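Hilten workshop teaches robots the household jobs, one table at a time

Anyone who has walked past the old seed merchant's on the corner in Hilten this July and wondered what all the tidying up is in aid of may like to know that it is for the robots. Marna, the small firm that moved into the ground floor in the spring, is collecting examples of everyday table work, and it has been asking people from the town to come in and provide them.

The idea is simple enough once you have seen it done. A person sits or stands at a table and does an ordinary job, such as putting a spoon in a mug or folding a tea towel, but does it with a gripper held in the hand. The gripper has two fingers that open and close, and a camera that sees what the fingers see. Every go at the job is recorded, and the recordings are later used to train a learning system, which should in time be able to work out for itself how a robot arm ought to go about the same thing.

Nyokabi Kimaro, who runs the collecting side of the project, was kind enough to spend a good part of the morning showing me how it all goes together, and she was very patient with someone who needed to have most of it explained twice. She told me that people arrive expecting something out of a film and are a little surprised to be handed a tea towel.

"They get over it very quickly," she said. "By the second or third go they are telling me how they do it at home, and that is just what we want, really. If everybody folded a cloth the way I do, the system would only ever learn my way, and I'm afraid my way isn't very good."

Each helper is asked for 30 goes at one job before moving on to another, with a proper break in between, and a session lasts 90 minutes. So far 82 people have taken part, ranging from sixth formers to a retired baker who, I am told, was wonderfully steady with the teacups. No experience is needed, and those who are left-handed are especially welcome, as the team would dearly like more of them.

Every go begins in the same way, with the fingers apart and held over the table before anything is picked up. Nyokabi is quite firm about this, in the nicest possible manner, and asks helpers to take a breath there before they carry on. She also likes her tables to have a bit of life in them. A grain that runs in lines and swirls, or a small mark in the wood, is perfectly all right by her, as kitchen tables up and down the country have plenty of both. 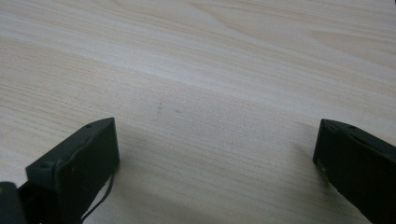

Where the recordings go next

Once a session is over, the recordings are looked through by a person, and any where the helper sneezed, dropped the gripper or was called away to the telephone are put to one side. They aren't thrown out, mind you. Nyokabi thinks that some of the muddled ones may prove useful later on, when the system has to learn how to put a mistake right.

The rest are passed to Athumani, the firm's partner in the work, which does the training and then tries out the results on a robot arm at its own place in Trarkport. It is slow going, and both teams are cheerfully open about that. Cloth is proving a good deal harder than cups, and a tea towel dropped in a heap is still the hardest of the lot.

The collecting will carry on in Hilten through the rest of the summer, with 2 sessions a day, one in the morning and one after lunch. Anyone over 16 who would like to lend a hand can put their name down at the front desk, where there is also a kettle and, on the morning I went, a very decent lemon cake.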